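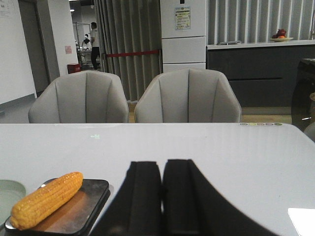 Home testers wanted: Ikitz patio umbrella

Korletey makes patio umbrellas, awnings and cushion covers. We are looking for 47 households in and near Wokusov to use our new offset umbrella, the Ikitz, at home from spring through the end of September. You use it the way you would use any umbrella you had bought, fill in a short form every other week, and keep it when the test is over.

What you will be testing

The Ikitz has a side pole, a crank, a tilting canopy and a base that you fill with water or sand. It comes in two canopy sizes. We will pick the size based on the space you describe in your application, so please measure before you apply. Small yards and paved courtyards are welcome. Balconies are not suitable for this model.

Half of the households will get the current canopy fabric and half will get a new one called Flaka, which has a tighter weave and dries differently after rain. We won't tell you which one you have until the test ends. Please don't try to find out by comparing with a neighbor, as it affects how people fill in the form.

What we ask of you

Put the umbrella together yourself with the printed instructions and write down anything that slowed you down. Leave it outdoors for the whole test, closed and covered at night. Open it at least twice a week when the weather allows, even if it is only for a cup of coffee or to keep the sun off lunch. 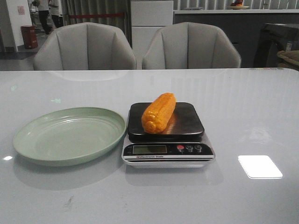
Close it in high wind. The form has a box for days when you had to, and another for days when you forgot. Both are useful to us. If a rib bends or the crank slips, stop using the umbrella and call the number on the tag. We will send a new part and ask you to mail the old one back in the same box. Please don't repair anything with your own hardware, tape or glue.

Each form takes a few minutes. It asks about the crank, the tilt lock, the fabric color, mildew, and whether the base has moved. Three times during the test we will ask for close-up photos of the canopy seams. A phone is fine for this.

Who can apply

You need to be an adult living within an hour's drive of our Wokusov warehouse, with a level outdoor surface and permission to use it. Renters should check with their landlord first. You should be able to lift the boxed pole with one other person. Anyone who works for a company that makes or sells outdoor furniture can't take part, and neither can their immediate family.

We would like a mix of households: full sun and part shade, windy lots, yards with pets, people who are home all day and people who only sit outside on the weekend. Testing experience is not needed.

What you get

The umbrella, base and storage cover are yours to keep. Frames from the test carry the same guarantee as the ones we sell, which for this batch runs through 2037. There is no cash payment. We cover delivery and the return mailing of parts. If you leave the test early, we will pick up the umbrella at no charge.

Last year we ran a similar test with cushion covers, and we asked the people who took part what new testers should know. 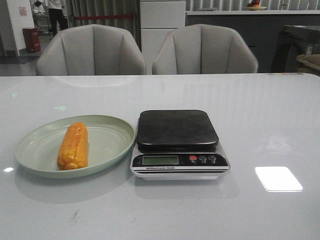
Borghild Granström wrote that the forms were easy to keep up with once she left a pencil and a notepad by the back door. She would have liked the reminder emails to come in the evening, when she was done outside — this year they go out at 7 p.m.

How to apply

Use the application form on our website or pick up a paper copy at the warehouse counter. Tell us the size of your space, what the ground is made of, which way it faces, and what you use for shade now, if anything. Add one photo of the spot taken around noon. Applications are read by Zdislava Hájek, who also handles questions about the test. We reply to everyone, including those we can't place, and keep a waiting list in case a household drops out.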